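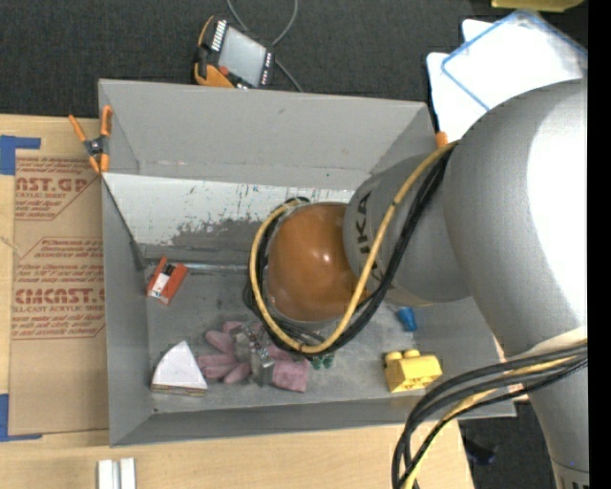
Ticket: Season pass holders can't see fixture list after manager change
Opened by: Tracey Bainbridge, Vultdale supporters' desk
Status: Resolved

Tracey, Friday morning
Hello all, and sorry to land this on you before a home match! Since the new head coach was announced, the Vultdale team page loads fine, but the fixture list underneath comes up blank for our season pass holders. I've had 11 emails already, all very polite, bless them. Guests who aren't logged in see every match – it's only members.

Mutua Simiyu, Staltby support
Hi Tracey, thanks so much for the clear note. Could you log out, clear the saved data for the site and try again?

Tracey
Tried it on my phone and the office computer, same blank space on both, I'm afraid.

Mutua
Found it, I think. The member view pulls fixtures through the coach's profile, and the old profile was deleted when he left. I've linked the 20 remaining matches to the new one. Would you mind taking another look?

Tracey
They're all back, cup tie included – thank you, you've made my afternoon!

Mutua
Lovely. Closing this, but do reply if it slips again.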